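Keep the Jeans, Lose the Wardrobe

I own 2 pairs of jeans. I used to own a lot more than that, and I'd like to make a case for my side of the argument, because every time it comes up at dinner people look at me like I've given up heating.

It started with a move. I went from a house with a big closet to an apartment with a rail behind the bedroom door, and the rail was full before I had unpacked the second suitcase. So I did what everyone does and bought storage. I bought a set of those Stoso boxes that slide under the bed, and then a Jultberg dresser that took me a whole evening and most of my good temper to put together. I filled all of it. Then I went on wearing the same things I always wear, which I took from the top of the pile on the chair.

My friend Niamh Duggan came over in February and asked me when I had last opened the bottom drawer. I couldn't tell her. I couldn't even tell her what was in it (sweaters, mostly, and a swimsuit from a vacation I barely remember). She didn't lecture me, she just ate her toast, but I kept thinking about it after she left.

Now, I know the usual advice. Throw out anything you haven't worn in a year, count your hangers, buy everything in beige. I hate that advice. I don't want to dress like a dentist's waiting room, and I don't think there's anything noble about owning very little if you've just paid a fortune for the little you own. A magazine I read at the hairdresser's had a pair of plain pants from Gurkholm for $559 and called them an investment. An investment in what? My knees are going to go through them at the same speed they go through everything else.
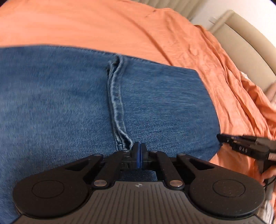

What I do believe is that we've gotten very bad at wearing things out. My grandmother wore things out. She had a winter coat that went from church coat to shopping coat to the coat for feeding the hens, and it went down in the world so slowly that you never noticed it happening. When it was finally done, she cut the buttons off and put them in the tin. I don't think she ever once "decluttered." There was no clutter, because every piece of clothing in that house had a job and stayed in the job until it dropped.

Compare that to me in my thirties, giving bags of perfectly good shirts to the thrift store and feeling wonderful about it all the way home. I'd drop off a bag and reward myself with a new sweater! I really thought I was doing the world a favor. The woman at the counter used to say thank you in a tired sort of way, and it took me years to notice the tired part.

Denim is the best argument I have, I think, because it's the one fabric we still allow to get old. A faded shirt is a sad shirt, but faded jeans are fine, and faded jeans with a patch are fine too. You can wear them to the store and to a friend's house and to paint a fence, and people will think no less of you. I'd like us to be that forgiving about everything else. I want to see a patched elbow at a wedding. I want somebody at work to have a darned sock and not tuck their foot under the chair.

I've been getting my own repairs done at Ó Dálaigh, a tiny place near the bus station with one sewing machine in the window and a bell on the door that sticks. It costs me around $20 to have a seam redone or a worn patch backed. My brother tells me I could buy new jeans for that, and he's right, he could probably get them delivered before I've found my shoes. But then I'd have new jeans, and I'd have to start over with the stiff waist and the legs that are always a bit too long. The old ones already know how I sit.

I should admit that I'm not pure about any of this. I have 7 scarves. I can't defend the scarves and I'm not getting rid of them. I also bought a raincoat last fall when the old one would have done another winter, purely because the new one was green and I was in a bad mood.

Still, the Jultberg dresser has gone to my niece, who has more use for it, and I've got room to open the bedroom door all the way. The Stoso boxes are under the bed with blankets in them. I'm wearing the older jeans as I write this, and the left pocket needs seeing to before I lose another set of keys through it.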